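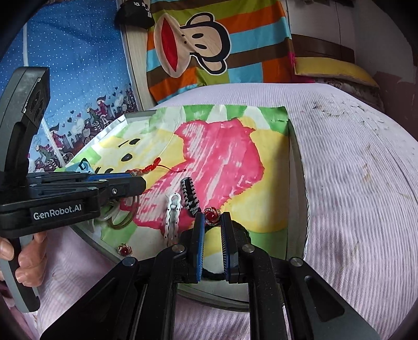 ## Sorting the shiny stuff

22/11/2019

I finally tackled the jewelry this month, and I did it on the bed with a tray, which I can recommend to anybody whose dresser top looks like mine! The tray is a shallow one lined with a painted sheet – yellow, green, white and a big splash of hot pink – and little things show up so well against all that color. The two round ornaments with the deep red centers and gold-colored rims went in, plus the bangles and a couple of long hair clips. I'd been keeping all of it in one pouch since March (yes, tangled).

My only rule is that pairs get matched first. After that it's hair things, then bangles, then whatever is left over. I gave myself 40 minutes and took 50, mostly from trying things on.

If you have pieces you never wear, bring them to our swap table at the Westasden hall. Last time we raised over 600 dollars for the Prindaldale reading room, and I came home with 3 necklaces I did not need. Clips and bangles always go fast, so do bring those. Small zip bags are fine for packing, but please put pairs in together – we had a lot of single earrings last time and I still have them in a jar.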